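*Term project, Food Systems seminar. Aiman Khoo. Second draft, with the comments from Monday worked in, except the one about the title, which I am keeping.*

# Who Ate the Rice? Leftovers at Six Catered Events in Sitthorpe

## 1. What I wanted to know

Anyone who has been to a catered lunch has seen the trays at the end. There is always rice. There is usually a salad that looks the way it did when it arrived. There is never any chicken. I wanted to find out how much food is left over at events like this, what kind it is, and why the same people keep ordering the same amount of it year after year.

My original proposal was to study food waste in the whole county. My adviser wrote "ambitious" next to it in green ink, and the project became six events.

## 2. Background

Most of what I read before starting dealt with homes, supermarkets and restaurants. Catered events fall between these. A restaurant throws out what its own kitchen misjudged. At an event, one person guesses for everyone, pays in advance and then spends the lunch by the door shaking hands, nowhere near the food. The caterer cooks what was ordered. The guests eat what they like. By the time the trays are scraped, each of the three can point to one of the others.

I use "leftover" for anything edible still in a serving dish when the caterer begins to pack up, and "plate waste" for what guests took and did not finish. The first draft treated these as the same thing for two whole pages. I have fixed that.

## 3. Method

All six events were supplied by Tjoa, a family caterer that let me stand in the way for most of May. Four were held in the Nemum building, upstairs, and two in church halls. Guest numbers ran from very small to a retirement lunch ordered for 200.

At each event I did the following:

- weighed every serving dish before it went out, on Tjoa's kitchen scale
- weighed it again when service ended
- scraped plates into a bucket and weighed the bucket
- asked the person who placed the order how they had arrived at the number

The weighing went well after the first event, where I forgot to subtract the dishes and concluded that the guests had eaten almost nothing. The scraping made me no friends. One guest asked if I was all right.

I also ran a short survey in Prosa, the form builder our department pays for, with a link printed on a card at each table. I got 69 responses across all the events. Eleven of the written comments are about parking.

## 4. Results

### 4.1 What came back

Rice was left at every event. At five of the six it was the heaviest leftover by a clear margin, and at the sixth it lost to potato salad, so I do not think starch as a category has anything to complain about. Bread was harder to measure. People take rolls home in their coats.

Meat dishes came back empty or close to it. The vegetarian main course was the interesting one. It ran out early at four events, even though the orders had been based on how many guests had asked for a vegetarian meal. Guests who had not asked for it ate it anyway, having seen it. The guests who had asked for it were then offered rice.

Plate waste was lower than I expected and consisted largely of garnish.

### 4.2 How the number gets chosen

I spoke to all six organizers. None of them used the caterer's portion guide, though every one of them had been sent it. Their methods, as described to me:

| Event | How the order was decided |
|---|---|
| Retirement lunch | Last year's number, rounded up |
| Choir supper | Last year's number |
| Staff training day | Everyone invited, including those who had said no |
| Christening | "My mother told me" |
| Book club anniversary | Head count, then doubled "for the men" |
| Awards evening | The budget, divided by the price per person |

The book club has no men in it. I asked twice.

What surprised me was how little any of this had to do with hunger. All six organizers said in some form that running out would be embarrassing, and only one said the same about throwing food away. Running out happens in front of everybody. The rice goes down the back stairs in a covered tray while people are finding their coats.

### 4.3 The survey

Most respondents said there had been "the right amount" of food, including at the retirement lunch, where I could not lift what was left. Guests seem to judge quantity by how full the dishes look when they reach the table themselves, and dishes at Tjoa events are topped up until close to the end. I put this to the kitchen. I was told that a half-empty dish makes people take less and then complain more, and that I was welcome to try it at my own wedding.

## 5. Discussion

The easy recommendation is to order less rice. I made it to Tjoa and they agreed with me at once, which should have been a warning. Rice is cheap, it keeps hot, and it makes a table look generous for very little money. Cutting it would reduce the weight of the leftovers a great deal and the cost of them hardly at all. If the aim is a better number in a report like mine, rice is the place to start. If the aim is to waste less of what took land and fuel to produce, the first things to look at are the cheese boards and the cut fruit, which weigh less and were thrown out whole at three events.

The more useful change is probably to the order form. It asks for "number of guests" and nothing else. A second line asking how many people came last time might help, assuming anyone wrote it down.

## 6. Limits

One caterer, one town, one month. I was also visible, with a bucket, and it is possible that people cleaned their plates to be rid of me. I did not weigh drinks, cake, or anything that arrived in a guest's own container and left the same way. Paper goods were outside the scope too, although they go out with every order and organizers guess at them exactly as they guess at rice.

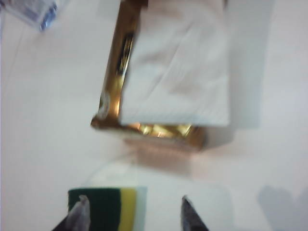
A follow-up could use the same six organizers a year on and see whether any of them changed their order after talking to me. The choir has already booked. They have asked for last year's number.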